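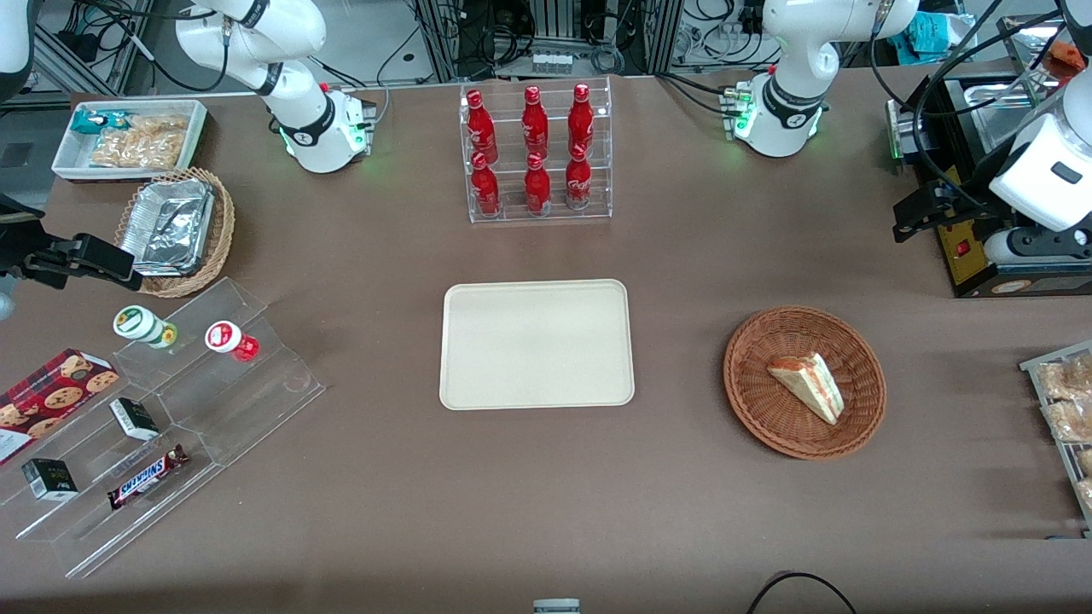
The Isah is a round snack basket, handwoven and made for the middle of a table, and we've been a little obsessed with it ever since the first batch came in from the Gatell workshop! It holds its shape, it doesn't slide, and it makes a pile of ordinary food look like somebody planned it. A lot of you already put out your snacks on a tray, and trays are great for flat things. Packets like the clear bags of golden fried snacks on the white tray sit perfectly well there. Rolls, wrapped sandwiches and pears want sides around them, though, and the Isah has lovely deep ones.

Nneka Usman drew the first version for her own kitchen (she wanted something that could go from breakfast bread to a late lunch without being cleared away) and she still checks the weave on every batch. She settled on a thick braided rim after 4 tries. Pick it up by the edge and you'll feel the difference right away.

Details
Shape: round, open top
Finish: natural tan, unvarnished
Weight: 528 grams
Weave: tight coil, braided rim
Liner: cotton, sold separately in oat or rust
Price: $55

Color shifts a bit from basket to basket, and the natural tan gets deeper with age. My own is three summers old and has gone almost honey colored along the top, where hands go. I love it more now than when it was new. 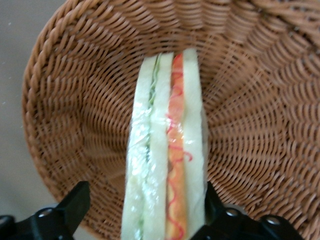 Care
Shake out the crumbs, then wipe with a barely damp cloth and let it air dry upside down. Please don't soak it, and keep it off the radiator! If a strand lifts, tuck the end back under its neighbor with a blunt needle. For anything oily or unwrapped, use the liner, which goes in a warm wash.

Goes well with
The Nolell bread board, which is the same warm tone, and the Unadix pitcher if you're setting out drinks too. The small Isah is on its way and will fit inside this one for storage.

Availability
We have 200 from the current batch. The next one arrives in September, and you can leave your email on the order page if you'd like a note when it lands. Liners ship separately, usually a day or two behind the basket.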